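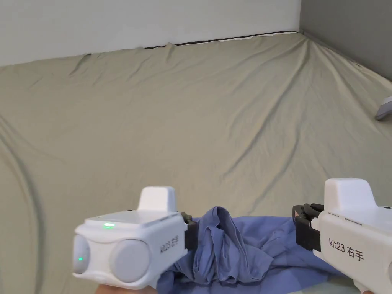 How early should you line up for a fansign if your ticket has no number on it?

Get there 60 minutes before doors, and earlier on a Monday, when the Skoradberg hall opens only one gate.

Once you're in, have your album open to the right page – it saves so much time at the table! Write your name on a sticky note in big letters, pick one short question, and practice it out loud. Melar fans, bring a spare marker too (silver shows up best on the black cover).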